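Prosari Robotics Club > Newsletter > September > Workshop Notes

Print this page | E-mail this page

When the gripper wouldn't stop

Many of you have asked what became of the line-following exercise, and I'm sorry it has taken me until now to sit down and write it up properly. The short version is that our simulated arm went through the tabletop, and it did so on run 3494, after we had all grown rather fond of how well it was behaving.

The exercise is a simple one, or so I thought when I set it. The gripper travels low over an orange table with its jaws open, keeps to a dashed line, and is supposed to halt before it reaches the end of its lane. On the run in question it sailed right past the stopping point, dipped, and kept pushing down into the table for 13 seconds while the force reading climbed and climbed. The software stop was never called. Omid Bahrami went through the logs that evening with a pot of tea beside him, and found that we had been checking the height limit only while the jaws were moving. With the jaws held open and still, the check simply slept.

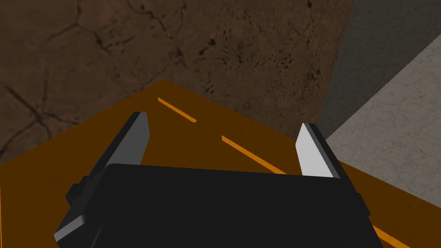
Zohreh Soltani wrote in to say that she would not let the same code anywhere near the real arm until the limit runs all the time, jaws or no jaws, and that she'd like a second, separate stop that doesn't depend on our program at all. She is quite right, and I've told her so!

So the real arm stays switched off for now — I know, I know, you were all looking forward to it. Chalerm Paisan is rewriting the check, and Bimla Pandey has kindly offered to try and break it in as many ways as she can think of. If you have a nasty test case of your own, please send it along to her before the next workshop.

Print this page | E-mail this page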